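Week 4 notes: why the packet is doing half the selling

24/04/2022
Posted by your tutor, Intro to Consumer Behaviour

Right, so last week we got as far as the difference between a need and a want, and then ran out of time just as it was getting good.

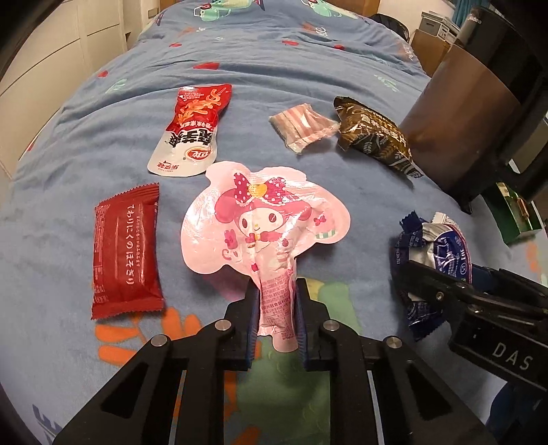
Picking up where we left off: most of what lands in your trolley on a weeknight was never on a list. Marketers call this unplanned purchasing, and I want you to be a bit careful with the term because it lumps together two things. There's the reminder buy (you see the bin bags and remember you're out) and there's the true impulse buy, where you had no intention at all until you were standing there. Only the second one is really this week's topic.

I used to work on the shop side of things, at a little grocery chain called Plalton, and I'll be leaning on that a lot, sorry in advance! We had one store where the manager swapped the end-of-aisle display every fortnight and another where it sat untouched from August right through summer. Same stock, same prices. In our trial fortnight the first store sold 2425 units off that display and the second sold 1737. Before you write that down as proof of anything, have a think about what else differed. Foot traffic? A school up the road? We never controlled for it, and I'd mark you down if you didn't say so.

Terms to know for the quiz:
- Salience: how much something stands out from whatever is next to it
- Shelf set: the whole arrangement, all brands included
- Facing: one product visible at the front of the shelf (Plalton gave new lines 12 facings, then cut hard if they didn't move)
- Licensing: paying to use a character or name you don't own

Licensing trips people up every year. The fee is paid whether or not the colour, shape or flavour of the product changes, so the maker is betting that recognition alone will cover it. Sometimes it does. Zolleck, the muesli bar case in your reader, is a decent one for when it doesn't, and I'd read it before the Seyoum case, which is longer and a bit of a slog (page 38 is where it picks up).

For the tute, go to any supermarket or servo, stand in one aisle for ten minutes and jot down what you look at first. Your eyes, your notes. Don't follow customers around, please. Bring half a page.

Comments

Is the Vemix reading still on the list or did that get dropped?

Dropped! Sorry, I'll fix the unit outline.

Did my ten minutes in the biscuit aisle and walked out with two packets, so I guess that's data.

Contact the unit office | Copyright, all rights reserved | Back to top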